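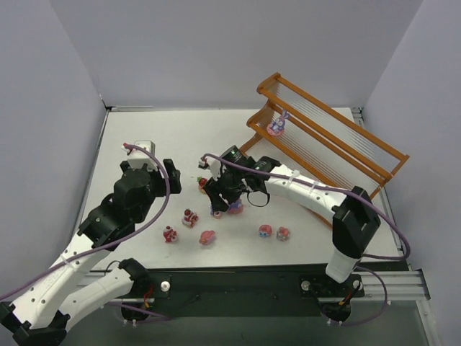
图4　摄影：Leif Grønli

分享 200　评论 8

4　登船日的乘客流动与首餐安排

4.1　两艘船的基本差异

本节比较“Nyberg”号与“Kunia”号在登船日的乘客流动。两船同属Plustden航运，执行同一条往返航线，始发港均为Steria港，但建造年代相隔较远，内部布局差别明显。“Nyberg”号是由早期班轮改装而来的邮轮，公共区域沿船体纵向排开，餐厅在船尾，主楼梯靠近船首，乘客从登船口到餐厅需要经过整条长廊。“Kunia”号从设计之初就用于邮轮运营，中部设有贯通多层甲板的中庭，登船口直接开在中庭底层，餐厅、服务台和电梯厅都围绕中庭布置。

前文第3节已经讨论了两船在客房等级划分上的区别，此处只涉及与登船日有关的部分。“Nyberg”号保留了较多内侧舱房，走廊窄，转角多，舱房编号沿用改装前的顺序，左右舷的单双号与现行惯例相反。“Kunia”号的舱房编号按甲板和舷侧统一编排，走廊为直线，两端均可通往楼梯间。多数受访船员认为，编号方式给乘客造成的困扰要大于走廊宽度，这一看法与我们的跟随观察一致。

需要说明的是，两船的载客规模并不相同。为避免直接比较总人数，本节所有分析均以单个登船批次为单位。航运公司在两艘船上采用同样的批次上限，每批不超过200人，批次之间的间隔由码头值班经理根据现场情况决定。这一上限在纸面上一致，执行的松紧却有差别，4.3小节将详细讨论。

4.2　资料与方法

分析使用三类资料。第一类是闸口刷卡记录，记录每位乘客通过码头闸口和舷门闸口的时刻。经过清理，两船合计保留1,623条可用记录。被剔除的记录主要有以下几种情形：乘客持补办的临时卡登船，前后卡号不一致；乘客通过舷门后又返回码头处理行李，产生重复刷卡；团队领队持一张卡为多人开闸。最后一种情形在“Nyberg”号上较为常见，原因是该船的舷门闸口通道较宽，工作人员有时会放行整个小团队。

第二类是问卷。问卷在登船次日的早餐时段发放，两船合计发放400份，题目包括登船等候的感受、首次找到自己舱房的难易、首餐地点的选择，以及是否在当天参加了安全集合演习。问卷只有中文和英文两个版本，部分乘客由同行家人代填，代填问卷在分析中单独标记，没有并入主样本。问卷最初设有一道开放题，请乘客描述登船过程中印象最深的地方。试填时发现，答案大多集中在天气和合影服务上，与本文的问题关系不大，正式问卷中删去了这道题。

第三类是跟随观察和访谈。观察员在征得同意后跟随乘客，从码头候船厅一直到其首次进入舱房为止，记录途中的停留点、问路次数和折返情况。访谈对象为船上的客舱主管、餐厅领班、码头值班经理和安全主任，共8人。访谈采用半结构方式，在交接班后的空闲时段进行，地点多在船员餐厅。有一次访谈因临时演习中断，后来补做。

三类资料的时间范围不完全重合。刷卡记录覆盖整个航季，问卷和观察集中在航季后半段。航季前半段乘客中退休人士比例较高，后半段家庭乘客增多，这会影响步行速度和首餐选择。解释问卷结果时应考虑这一点。资料整理工作于10/28/21完成，此后公司提供的补充记录未纳入本文。

4.3　从码头到舷门

Steria港的客运码头为单层候船厅，行李托运处设在入口左侧，安检通道在中部，闸口靠近泊位一侧。两艘船停靠同一泊位，因此候船厅内的流程基本相同，差别从舷梯开始。

“Nyberg”号使用传统舷梯，坡度随潮位变化。高潮时坡度大，行动不便的乘客需要改走货舱旁的平层通道，由船员陪同进入。平层通道与厨房补给共用，补给作业进行时无法使用，陪同船员只能请乘客在码头边等候。值班经理在访谈中提到，登船日早晨他首先看的是潮汐表，其次才是旅客名单。如果高潮恰好落在登船高峰，他会把需要协助的乘客提前安排到首批，这样可以避开补给车辆。

“Kunia”号使用封闭式登船廊桥，坡度较缓，轮椅和婴儿车可以直接通过。廊桥的问题在于转角。廊桥与船体连接处有一个接近直角的弯，乘客在这里往往停下来拍照，船方的摄影服务又恰好设在弯后不远处。跟随观察中，多数乘客在转角前后放慢脚步，后面的人只好站在廊桥里等。安全主任曾要求把摄影点移到中庭内侧，移动之后廊桥的排队有所缓解，但中庭里的人流变得更密，服务台前的队伍与等候拍照的队伍混在一起，摄影点后来又搬回原处。

批次间隔也有不同。按照公司手册，前一批乘客全部通过舷门后，码头方可放行下一批。“Nyberg”号严格执行这一规定，因为舷梯承载人数有限，超出时船员会直接举牌叫停。“Kunia”号的廊桥没有这样的硬性限制，值班经理常常在前一批还有尾部乘客时就开始放行。从刷卡记录看，“Kunia”号的批次界线在午后逐渐模糊，到登船末段几乎成为连续的人流。批次上限因此失去了原本的作用。

乘客对等候的评价没有完全跟随实际等候时长变化。在“Nyberg”号上等候较久的乘客，有相当一部分仍选择“可以接受”，访谈中的船员把这归结为候船厅里能看到船身，乘客有事可看。“Kunia”号的廊桥为封闭结构，窗位较高，排队时看不到外面，抱怨也多集中在这一段。我们没有单独设计问题来检验这种解释，暂且记录于此。

行李是另一处差别。两船都鼓励乘客在码头托运大件行李，由船员送到舱房门口。“Nyberg”号的走廊狭窄，行李车只能停在楼梯间，再由人工逐件搬运，送达时间偏晚，部分乘客因此选择自己提箱上船。提箱乘客在舷梯上行进缓慢，进入走廊后又与送行李的船员相遇，双方需要侧身让行。“Kunia”号有专门的船员通道，行李从通道送入各层，乘客走廊里很少见到行李车。

4.4　寻找舱房

乘客进入船体后的第一个问题是往哪里走。“Nyberg”号的舷门开在船首附近的大厅，大厅面积不大，只有一部楼梯和两台电梯，墙上挂有纵剖面图。剖面图绘制精细，是改装时从旧船图纸上复制的，但没有标出当前所在位置，许多乘客在图前停留片刻后仍转身询问船员。客舱主管安排专人站在楼梯口引导，引导员背熟了单双号相反的规则，通常先看房卡，再用手指明左右舷。

有一类错误在该船反复出现。乘客按照以往乘船的经验判断舷侧，走到长廊尽头才发现编号对不上，又不愿折返，便从船尾楼梯换层后再绕回来。这样的绕行会经过餐厅门口，领班说，登船日下午在餐厅外徘徊的人里，很多并不是来吃饭的。观察记录支持这一说法，被跟随的乘客中确有多人在餐厅门口向服务员询问舱房方向。

“Kunia”号的情况较为简单。中庭四周的电梯厅按舱房号段标明，乘客出电梯后沿直线走廊即可找到房间。困难出现在电梯本身。中庭电梯为玻璃轿厢，乘客愿意等候，旁边的普通电梯和楼梯反而使用较少。家庭乘客尤其如此，儿童常常要求乘坐玻璃电梯，有的家庭到达本层后又乘回底层。登船高峰时，玻璃电梯前的队伍会延伸到服务台，堵住通往右舷楼梯间的门。

航季中段，船方在右舷楼梯间门口放置了立式指示牌，写明步行上两层即到的舱房号段。指示牌放置之后，楼梯的使用有所增加，但主要来自没有随身行李的乘客。客舱主管认为牌子的位置偏低，人多时会被挡住，建议改为悬挂式。截至资料整理时这一建议尚未实施。

舱房可用时间同样影响流动。两船均在午后开放舱房，早到的乘客只能先在公共区域等候。“Nyberg”号的公共区域分散，有阅览室、前厅酒廊和船尾甲板，早到乘客自然分流。“Kunia”号的中庭座位集中，视线开阔，乘客倾向于留在原地。广播通知舱房开放时，中庭里的人几乎同时起身，电梯厅随即拥堵。如果按甲板分次广播，拥堵应当会减轻。安全主任表示曾经试行过按甲板广播，但因多语种广播耗时过长而停止。

4.5　首餐与安全演习的冲突

首餐是登船日第二个集中的时段。两船的自助餐厅在首批乘客登船后即开放，主餐厅晚间才供应。问卷显示，乘客选择自助餐厅的主要理由是“登船后立刻能吃到”，对菜品的期待排在后面。这与公司营销部门的设想不同，后者一直把登船日自助餐的品种作为宣传重点。

“Nyberg”号的自助餐厅位于船尾，与登船口相距整条长廊。这段距离造成不便，同时也拉开了人流。乘客到达餐厅的时间分布较为平缓，领班可以按正常班次安排人手。该船餐厅采用单侧取餐台，队伍沿舷窗排开，行进缓慢但秩序较好。餐厅内桌位固定，大家庭需要拼桌时要等待相邻两桌同时空出，领班通常会请他们先到船尾甲板就座，座位备好后再派人去请。

“Kunia”号的自助餐厅在上层甲板，乘客从中庭乘电梯可直接到达。取餐台为岛式，乘客可以从任意方向接近，不必从头排队。岛式布置在日常用餐时效率较高，登船日则有另一种情形：许多乘客仍带着随身行李，行李箱放在桌边或推着取餐，岛与岛之间的通道因此变窄。餐厅曾在入口设置行李寄放架，但乘客不愿把证件和药品交出，架子使用不多。后来改为在靠墙一侧留出一排带宽过道的桌位，由服务员优先引导携带行李的乘客入座，效果好于寄放架。

安全集合演习要求在开航前完成。“Nyberg”号采用传统方式，全体乘客在同一时间到指定集合站集合，船员逐一点名。演习期间餐厅暂停供应，尚未用完餐的乘客需要离席。这一安排每个航次都会引起不满，晚登船的乘客意见最多，他们刚刚取到食物，就听到集合信号。领班的办法是提前在桌上放置提示卡，并为中途离席的乘客保留座位。提示卡有中英文两版，但只写了演习时间，没有写明座位会被保留，一些乘客仍然匆忙吃完，或者把盘子带到走廊上。

“Kunia”号改用分散方式，乘客先在舱房电视或手机上观看安全讲解，再自行前往集合站签到，在规定时限之前完成即可。餐厅不停供，乘客可以自行安排先后。分散方式减少了人流冲突，但临近时限时仍会出现一轮集中签到。安全主任最担心的是另一件事：部分乘客播放了讲解却没有观看，签到时答不出救生衣存放的位置。船员在签到处增加了简短的口头提问，答不上来的乘客当场再听一遍说明。增加提问以后，签到处的队伍变长，与玻璃电梯前的队伍在时间上又有重叠。

两种方式的优劣不能只从流动角度评价。受访的两位安全主任看法并不一致。“Nyberg”号的主任强调，全员同时集合能让乘客体会到真实情况下走廊的拥挤程度，也能让船员发现哪些通道走不通。“Kunia”号的主任则认为，拥挤本身会使乘客只顾跟随前面的人，反而记不住自己的集合站。本文资料不足以判断哪一种看法更符合事实，问卷中关于集合站位置的题目只询问了是否参加，没有考查记忆内容。

4.6　对调度的几点建议

根据以上分析，对两船登船日的调度可以作出若干调整。“Nyberg”号受船体结构限制，长廊和舷梯短期内难以改变，较为可行的是改进信息。剖面图上应标出当前所在位置，单双号与舷侧的对应关系应印在房卡套上。码头发放房卡时，工作人员可口头提醒一次。餐桌提示卡应补充座位保留的说明，并注明演习结束后餐厅恢复供应的时间。

“Kunia”号的问题主要集中在中庭。批次间隔应恢复按手册执行，至少在午后高峰时段如此。摄影点可以考虑设在中庭上一层，既不占用廊桥转角，也不与服务台争用空间，不过这需要与摄影服务的承包方协商，合同到期之前恐难变动。舱房开放的通知可改用中庭显示屏分甲板滚动发布，不必依赖广播，多语种耗时的问题也可以避开。

两船共用的Steria港候船厅也有改进余地。目前需要协助的乘客与普通乘客使用同一安检通道，过安检后才分开，轮椅调头困难。值班经理建议在行李托运处一侧增设直通口，供需要协助的乘客使用。这一改动涉及港方，公司无法单独决定。Plustden航运已在December的港航例会议程中列入该项，会议结果不在本文讨论范围之内。

4.7　局限

本节的比较存在几方面局限。两船乘客构成不同，“Nyberg”号的回头客较多，他们熟悉航线和登船程序，对等候的容忍程度可能高于首次乘船者。问卷虽然询问了以往乘船经历，但没有区分是否乘坐过同一艘船。闸口记录只能反映通过时刻，无法说明乘客在船内的去向，船内部分主要依靠跟随观察，样本有限，且观察员在场可能使乘客更少问路。

天气没有纳入分析。航季内有数个登船日遇雨，露天舷梯的通行明显变慢，值班经理会临时缩小批次，但批次调整没有留下书面记录，只能从刷卡时刻间接推断。返航日的离船流动与登船日方向相反，行李处理和舱房清空的顺序也不同，本节的结论不宜直接套用。离船部分将在第5节结合行李标签颜色的分配办法另行讨论。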